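## 4. Setting up the arm for your first pick

Welcome to the good bit! By now you've read the safety pages, you've got a login for Flikside (our control program), and you're itching to make something move. This section takes you from a cold arm to your first pick and lift. Set aside one whole club session for it and work in pairs.

Last changed March 24, 2020 by Yolanda Mateos. If a step doesn't match what you find at the bench, please write it in the club notebook so the next edition gets it right.

### 4.1 Before you switch on

1. Check that the base is firm. Put one hand low on it and give it a gentle push. If it rocks at all, stop and fetch a team lead.
2. Check every clamp you can reach. Clamps creep loose over a term, especially the ones at table edges that people brush past.
3. Follow the cables from the base up to the wrist with your eyes. They should sit close to the arm with enough slack for every joint to turn.
4. Clear anything you don't need from the reach of the arm. Coats and bags go on the hooks by the door.
5. Find the stop button and say out loud where it is. Yes, out loud – your partner needs to hear it.

**Caution:** Keep hands, hair and lanyards away from the joints whenever the power is on, even if the arm is standing still.

### 4.2 Holding something for the first time

Start with a chunky block. A block has flat sides, it doesn't mind being squeezed, and you'll learn an awful lot from it before you go anywhere near crockery.

1. In Flikside, open the Tadau profile. This is our beginner set-up, with speed limited to 80 mm per second.
2. Type 881 in the session box. All beginner runs share this number, so your logs end up in the right folder.
3. Bring the gripper over the block and line up the fingers with two opposite sides.
4. Close in small steps until both fingers touch. Then press Hold.
5. Raise the arm slowly and watch for any tilt.
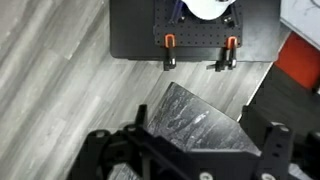
If the grip slips, lower the arm, open the fingers and try again a little further down. Don't just add force. Settimio Vitale spent most of October proving that a well-placed light grip beats a hard one, and his notes (filed under Cai, the name of our grip test project) are a brilliant read once you've done this section.

**Note:** Write down the finger gap shown on screen when you get a good hold. You'll want it again in section 5.

### 4.3 Moving on to a mug

This is where it gets really fun. A mug is hollow, it has a handle sticking out to one side, and there are several sensible ways to pick it up.

1. Stand an empty mug upright, well in from the counter edge.
2. Load the Fladix routine and set the approach height to 243 mm.
3. Run the approach only. The gripper should come to a stop above the mug, fingers pointing down.
4. Crouch so your eyes are level with the rim, from outside the arm's reach, and check the line.
5. Nudge the gripper down in small steps, pausing after each one.
6. When you're both happy, close the fingers and lift.

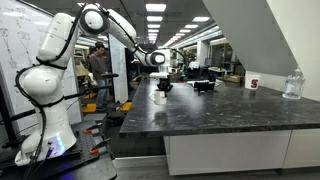 **Does it matter which way the handle points?**

It does for the first few tries. Keep it pointing the same way each time, so that a change in your results comes from the grip and you aren't left guessing. Once you can lift the mug reliably, turn the handle and start again – it's a lovely little challenge.

**Caution:** Never catch a falling mug. Let it go, press stop, and sweep up with the brush and pan.

### 4.4 Shutting down

1. Lower whatever you're holding and open the fingers fully.
2. Send the arm to its rest position and wait for the Ready message.
3. Save your log, then switch off at the control box.
4. Sign the notebook, both names please.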